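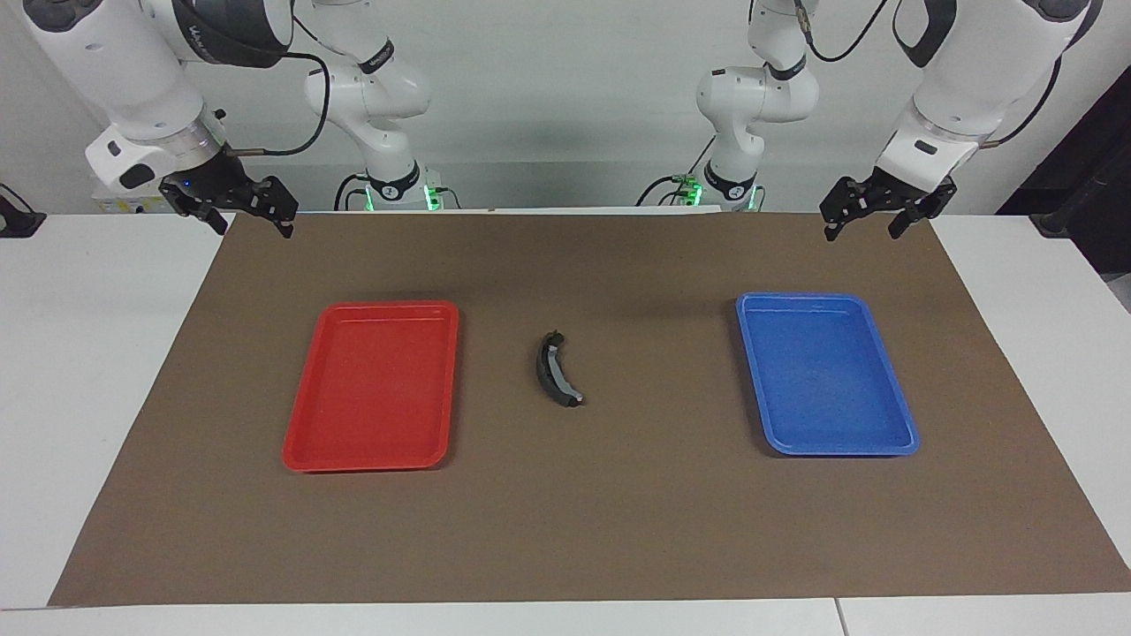 Two arms, two trays, one sheet of brown paper. The Renine bench kit at Dollska's workshop.

Dollska rents out the Renine by the month. Two arms, grippers, table, software, somebody on the phone if it goes wrong. I went over in October with a list of questions and got through maybe half of them before the next customer showed up.

First one: who rents this thing? Small shops, says the product lead, who asked to go without a name. "Packers, sorters, a couple of colleges. People who have a job that's boring and changes every two weeks." Big factories don't call. They have their own people.

The price is $2,283 a month, with a 39 page setup guide. I asked if anyone reads it. "They read the first four pages and then they phone us." Fair enough.

Setup is the part customers worry about most. Dollska quotes 54 minutes from bolting down the bases to the first pick, if the table is already level. "If it isn't level, all bets are off. We had one customer on a folding table. It was not a good afternoon."

The demo job is sorting, a red tray and a blue tray and whatever you want to put between them. Why paper on the table? Glare, mostly. "White table, white arms, overhead lights – the camera hates it. We tried mats from Brulter, they were fine, but they cost money and paper is paper." They change the sheet when it gets too wrinkled, no fixed schedule.

And the dark banana shape? "Curved stuff is a good test. A box, any gripper can do a box. With a curve you have to pick your spot and your angle."

Grippers are plain two-finger ones. I said that seemed basic for the money. A bit of a pause. "It is basic. It breaks less. You can buy the Ekinci soft fingers as an add-on but I'd rent for a month first and see if you need them." Not what I expected from sombody with a price sheet in front of them.

Do you really need both arms? Depends. For a light sorting job one would do, and they don't rent a single, which is my main complaint. The answer was that most customers end up wanting handovers, left to right, so the pair stays.

Training a new task takes 58 demonstrations in their standard package. More than that is extra, and they'll come out and do it for you, also extra. Ask about travel costs before you sign – I didn't see them on the sheet and was told "we talk about it case by case."

Support hours are 7 a.m. to 6 p.m. Night shifts get voicemail. They know its a problem and are hiring.

Last thing I asked was what goes wrong most. "Cables. Always cables. Someone ties them too tight and then the wrist can't turn." So leave slack. Page three of the guide, apparently.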